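Reralus hand unit

The Reralus is a hand-held gripper pair used for recording two-handed desk tasks, later replayed on robot arms. Made by Futberg. First units shipped in January, and current firmware is dated Oct 28, 2024. This article covers setup and upkeep of the station.

Setup
One gripper per hand, operator standing at the near edge of the desk. Each unit carries a marker cube close to the handle, used for tracking. Cables route back toward the body – slack needed at the elbow, or the plug works loose. Jaws are zeroed fully closed, then fully open, before every session.

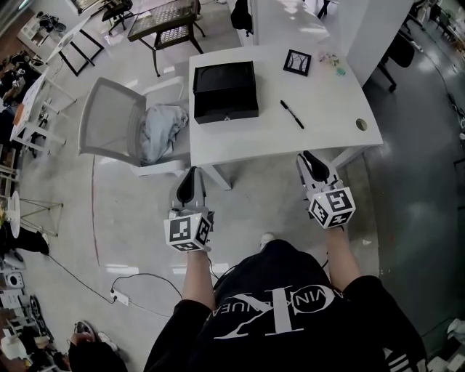 Operator at a desk with the left and right grippers, marker cubes at the base of the jaws.

Maintenance
Jaw pads are the main wear part. Rated for 378 hours in the Štěpánek manual, though Drahomíra Murín logged changes at 203 on the Ridham station. Four screws per pad, hand tight only. Cube faces get wiped with a dry cloth, alchohol lifts the print. A scuffed face means a new cube and a full recalibration, 8 minutes per side.

Known faults
Left jaw drift after a cable swap. Usualy a bent pin. Iona Gunn's repair notes give the pin order, see Connectors.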